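Stelance two-arm tidy kit, 27-day trial unit
Pre-use inspection, filled in by Milovan Spahić
Second reader: Pacita Enriquez

1. Emergency stop reachable from a seated position. PASS
Reachable, yes. Also reachable by elbow, twice before lunch.

2. Arm base clamps tight. PASS
Six bolts, all at the torque on the card. The card is in 6-point type, so bring glasses.

3. Cables clear of the arm's sweep. FAIL, fixed
The left cable hung in a loop at shin height. Moved it. Gurcombe sells a clip for this and I used tape.

4. Finger pads and tips free of cracks or sharp edges. PASS
Ran a cotton ball over both pairs. Nothing snagged. Check the grooves near the tips for lint, which the manual calls "foreign fiber ingress." 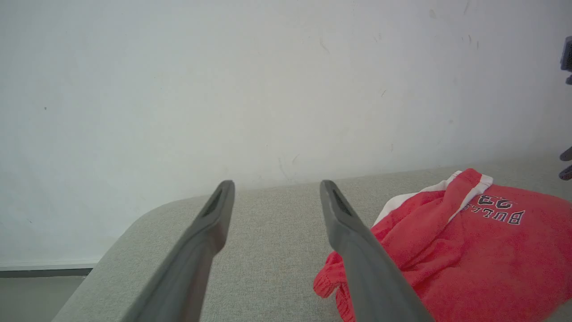 5. Soft-item pickup at low force. PASS WITH COMMENT
The brochure promises "any household textile," a brave phrase from people who have met households. We set the grip limit to 12 newtons and ran 40 cycles. Thin items on upholstery are the hard case, because the fingers can pinch the seat along with the laundry. For something like the red Bulls number 23 piece on the gray cushion, come in at a bunched fold and stay off the flat print. Add that to the setup sheet.

6. Arms stop before touching each other. PASS
Slow speed only. Fast speed is locked until Chia-hao Sin signs – he has not signed.

7. Walls and baseboards inside the keep-out zone. OPEN
Zone is drawn too generously on the wall side. Redraw before the March demo.

8. Warning label in plain view. FAIL
Label is on the underside of the base. Vanderleia has written to Stelance.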